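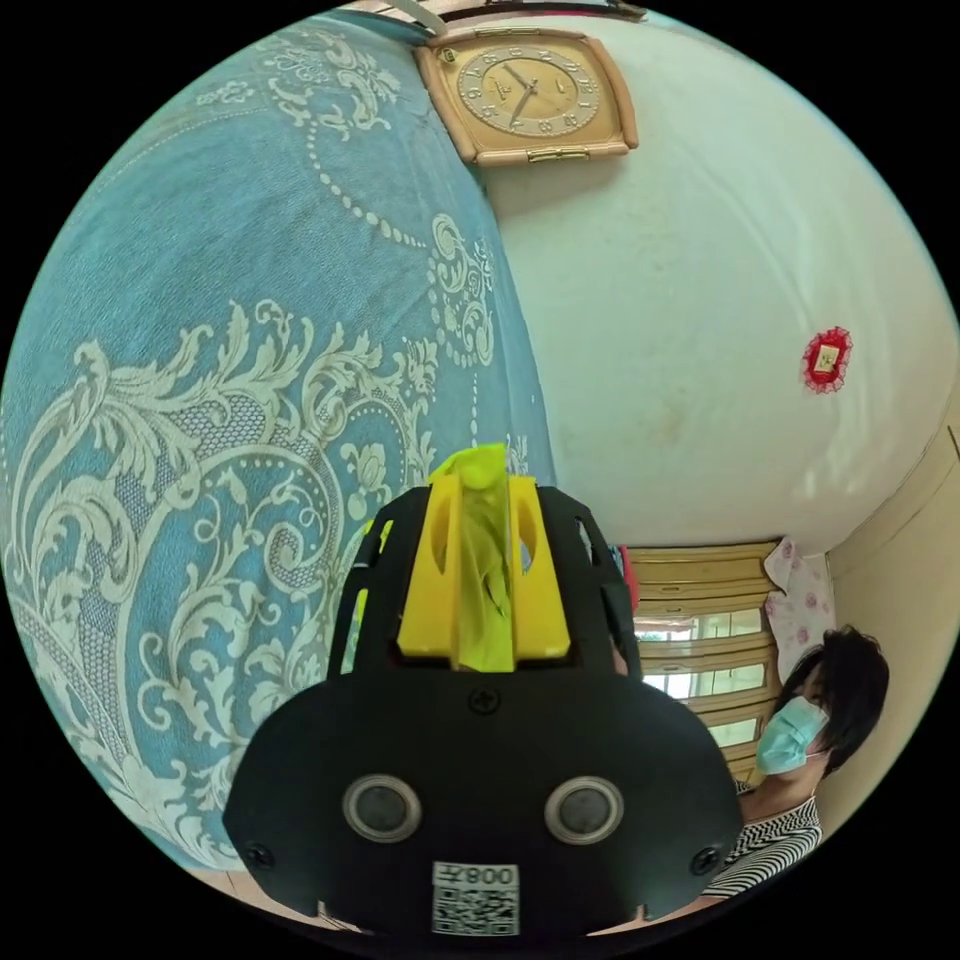 **Bronddale, Feb 15, 2026**

# How Does Cloth Get Its Color?

*By Hanne Thoroddsen*

Pull a thread from the hem of an old shirt and hold it up to the light. It is made of many thin fibers twisted together. If the shirt is cotton, those fibers grew on a plant, in fluffy white clumps called bolls. If it is wool, they grew on a sheep. Polyester fibers are made in a factory from chemicals that mostly come from oil.

Most cotton is a creamy white when it is picked. To make it red or blue or green, somebody has to dye it.

## What is a dye?

A dye is a colored substance that sticks to fibers. Paint mostly sits on top of a thing. Dye goes into the fibers, or joins on to them so tightly that it stays there when you wash the cloth.

You have probably seen something like this at dinner. Drop beet juice on a napkin and it leaves a pink mark. Beet juice makes a poor dye, though. Much of the pink washes out, and sunlight fades what is left. People spent thousands of years looking for colors that would last.

## Colors from plants and bugs

Blue came from the leaves of the indigo plant. Indigo is strange stuff. The liquid in the dye pot looks yellow-green, and so does the cloth when it is first lifted out. Then oxygen from the air gets to it and the cloth turns blue while you watch. For a darker blue, the dyer dips it again. At the Navari dye house here in Bronddale, the deepest blue takes 12 dips.
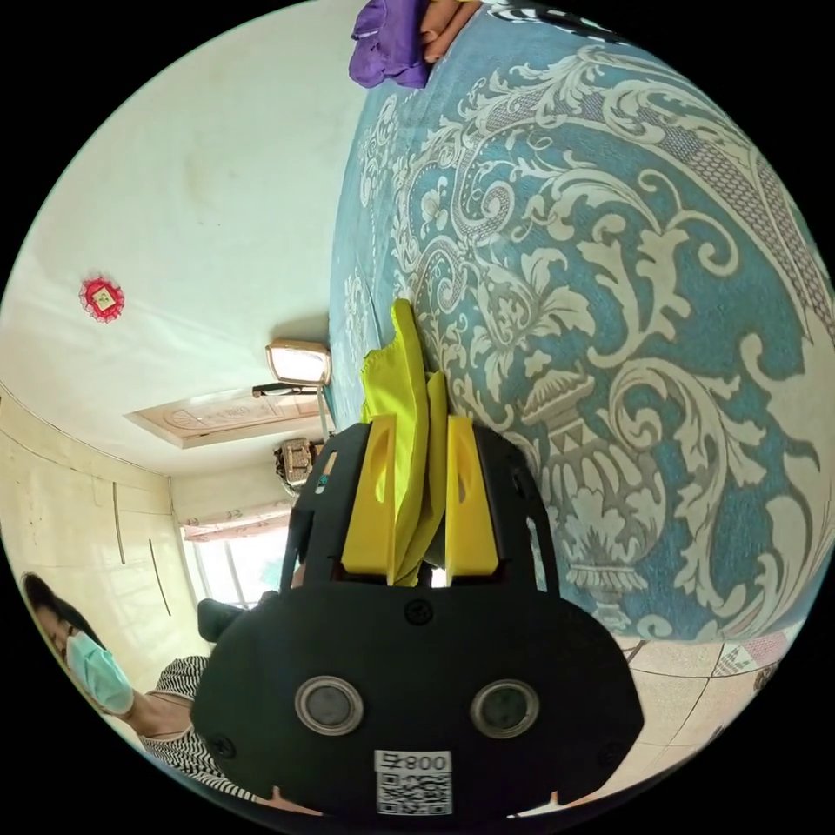

Red often came from the roots of a plant called madder. The roots were dug up, dried and ground into powder. A brighter red came from cochineal, a tiny insect that lives on cactus plants in Mexico and South America. Its dried body is full of red coloring.

Yellow was easier to find. Onion skins, marigold petals and a plant called weld all give yellow. Green was harder, even though leaves are green. The green in leaves does not hold well on cloth. Dyers usually made green by dyeing the cloth yellow and then dipping it in blue.

## Making the color stay

Many plant dyes need a helper called a **mordant**. The word comes from a French word for "biting." A common mordant is alum, a white powder that dissolves in water. It grabs the fiber on one side and the dye on the other. Cloth is often soaked in the mordant first and put in the dye afterward.

Changing the mordant can change the color. Madder with alum gives red. Madder with iron gives a purple or brown.

## The purple accident

In 1856 an 18-year-old student in London was trying to make a medicine. He ended up with a dark sludge, and when he cleaned his glass flask with alcohol, the liquid turned purple. It dyed silk very well. Soon chemists were making dyes in every color, and fewer farmers grew madder and indigo. Most of the dye in your closet was made in a factory.

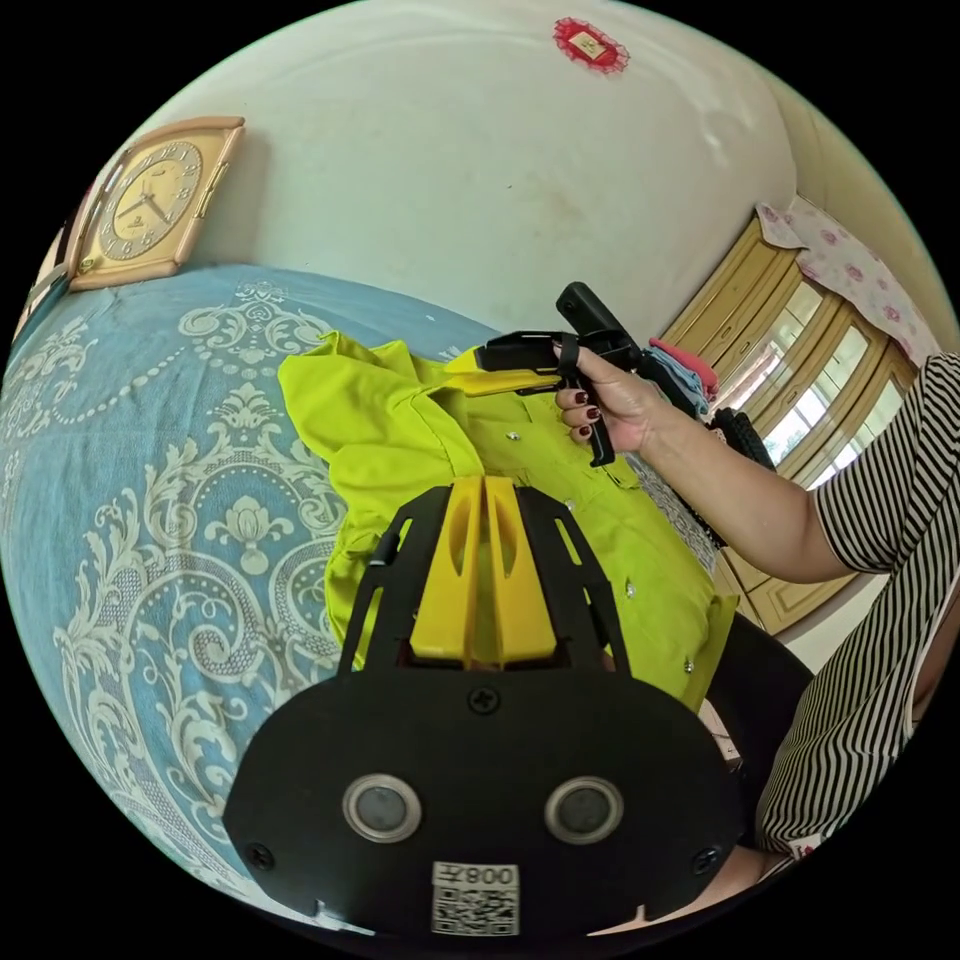 ## When is the dye added?

It can be added at any stage. Loose fibers can be dyed before they are spun. Yarn can be dyed before it is woven, and this is how most plaid shirts get their stripes and squares. Or a whole roll of plain cloth can go into the dye together.

A printed pattern is made another way. The color is put only where the picture should be. Long ago this was done with carved wooden blocks, pressed down by hand again and again. The sample room at Navari keeps 209 old blocks on its shelves. Today most printing is done with rollers, screens or machines that spray ink. A printing machine can cover roughly 1000 yards of cloth before lunch.

Look at the back of a printed cloth. The pattern is often paler there. On a woven plaid, both sides usually look about the same.
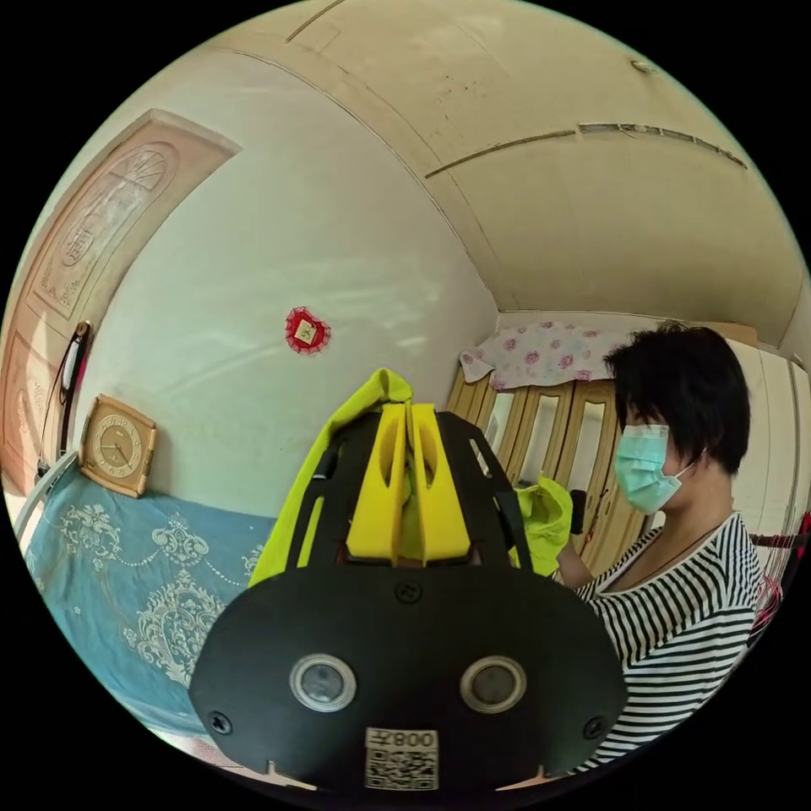

*A black hand-held gripper.*

## Try it: onion skin dye

Ask an adult to help with the stove.

1. Put the dry brown skins from several onions in an old pot.
2. Cover them with water and simmer for an hour.
3. Strain out the skins and keep the liquid.
4. Wet a piece of white cotton, put it in the pot, and simmer for another half hour.
5. Let it cool, rinse it, and hang it up out of the sun.

Expect a gold or orange-brown. Cut the dyed cloth into 2 pieces, put one on a sunny windowsill and the other in a drawer, and compare them after a month.

## Words to know

**Dye:** a substance that colors fibers and stays in them.

**Fiber:** a very thin strand. Many fibers twisted together make yarn.

**Mordant:** a substance that helps dye hold on to cloth.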